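The Long Life of a Good Tablecloth

My grandmother owned three tablecloths and she could have told you the history of each one. The white damask came out at Christmas and for funerals. The oilcloth lived on the kitchen table all year round and smelled faintly of onions. And then there was the one in the middle, a washed-out check with a darn near the hem, which was good enough for visitors but not so good that anybody had to be careful. I have that one now, and I'm fonder of it than of almost anything else in the house.

I thought of it in May, when I spent a happy morning in the linen shop at Vavelham, where the shelves go right up to the ceiling and you need the ladder for anything wider than 90 centimetres (or so it felt). They stock cloths from Simões, which are heavy and crease like mad, and the lighter Dostari ones, which dry on the line in no time at all. I came away with one of each, of course – I had only gone in for napkins.

Checks and grids have never really gone out of fashion, and I think it's because they are so forgiving. A plain cloth shows every crumb and every drip of gravy, while a pattern of lines simply gets on with the day. Pale green is lovely in a dim room, too, and much kinder than white on a grey afternoon.

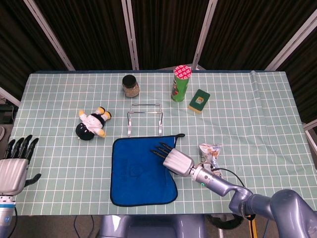
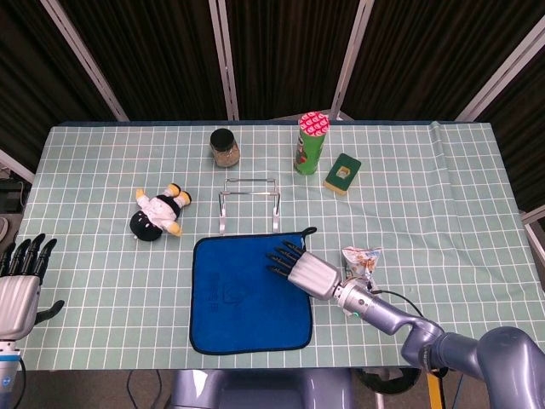 Pale green with a fine white grid, on a table scattered with household things.

Can I wash a printed cotton tablecloth at a high temperature?

It's best to keep to what the label says, and if the label has long since gone, a cool wash with a mild detergent is the safer choice. Dab any grease with a little washing-up liquid first, and hang the cloth out while it is still quite damp so that the creases drop.

As for ironing, I was brought up to do it and have slowly stopped, except for the damask, which sulks if you don't. The check gets a good shake and a smoothing with the flat of the hand, and then the teapot goes on top of the worst of it. My grandmother would have had something to say about that, though I notice she kept her own iron at the very back of the cupboard.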